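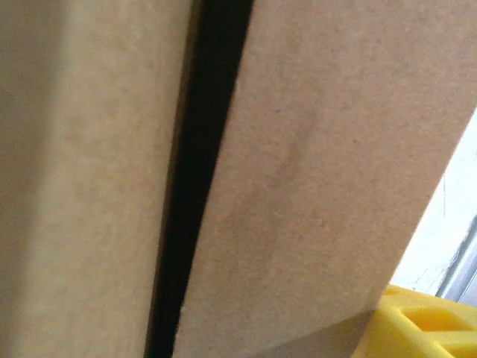 On moving with 414 books

Mahfuz Munasinghe
May 17, 2023

1/ We're leaving Lambert for Funddale at the end of the month, and I have been packing books since breakfast. 414 of them. I know because I finally made the spreadsheet my sister has been begging me to make.

2/ First lesson: small boxes. Always small boxes! I filled a big one with art books in October when we thought we were moving the first time, and my back still brings it up.

3/ Heavy hardcovers go flat on the bottom, paperbacks spine down on top. Please don't pack them spine up, the pages sag away from the glue and you get that sad lean forever.

38 replies · 212 likes

4/ I gave away more than 100 to the library sale in Dratby. Easy ones first (three copies of the same cookbook, how?), then the ones I've been pretending I'll read since college.

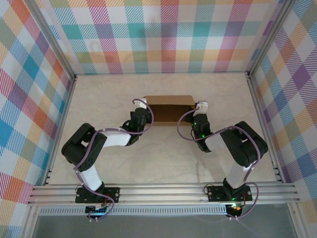

Mahfuz Munasinghe
Secondhand book person, part-time shelver

5/ Things I could not give away: the bird guide with my grandfather's notes in the margins, seven water-stained mysteries, and a railroad atlas that is wrong about nearly everything — I love it so much.

6/ Label the side of the box and skip the top. Once they're stacked you can't read a top. I write the shelf it came from, so "hall, left, second down," and unpacking goes pretty fast.

7/ Someone asked about tape. Paper tape for me, two strips across the bottom seam, one on top. OK, back to the poetry shelf, wish me luck

19 replies · 164 likes · 11 shares

More from Mahfuz
Do you alphabetize or are you happy?
The Foltov bookcase, one year later
Library sale haul, Dratby edition
What I read on the bus in October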